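Module handout: Visit to the Grirner automation laboratory, Buvanard site

Print this page | E-mail this page

Notes for students attending the open day in May

1. Purpose of the visit

The visit forms part of the assessed work for Unit 4 (Machines in the Home and Workplace). Students will see how a two-armed robot is prepared for household tasks, first in simulation and then on the floor of the test hall. Attendance is required. Students who cannot attend should inform the unit office in advance so that a place may be arranged with a later group.

2. Arrangements

The coach leaves the Lambrechts building at 9.15 a.m. The laboratory can admit 115 visitors in the morning and the same number in the afternoon. Stout shoes must be worn in the test hall. Bags are to be left in Room 127, which will be locked during the demonstration.

3. Programme

The morning opens with a short talk on safety and on the history of the Kadside project, under which the simulated rooms were first built. The demonstration follows and lasts about 200 minutes, including a break for refreshments. Questions may be put to the staff at the end of each part. The test hall closes to visitors at 4 p.m.

4. Points to observe

A simulated home allows the same task to be repeated with the furniture, doors and openings in different positions. Errors cost nothing but time, and the record of each attempt is kept in full. Students should note how the operator deals with confined spaces, where both arms must share a small opening and contact with nearby surfaces is hard to avoid. They should also note what the operator is able to see from the robot's own point of view, and how much of that view is taken up by the robot itself.

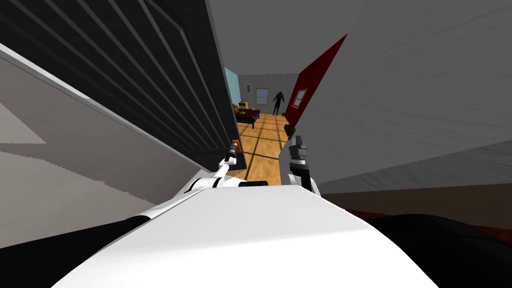

One student from a previous group wrote afterwards that the hardest part to follow was how the operator judged depth on a flat screen, and asked that more time be given to it. The second part of the demonstration has been lengthened accordingly.

5. Written work

Each student is to submit a report comparing one simulated task with its counterpart in the test hall. Sketches are welcome. Reports should be handed in at the unit office with the cover sheet marked 2133.

Last updated: May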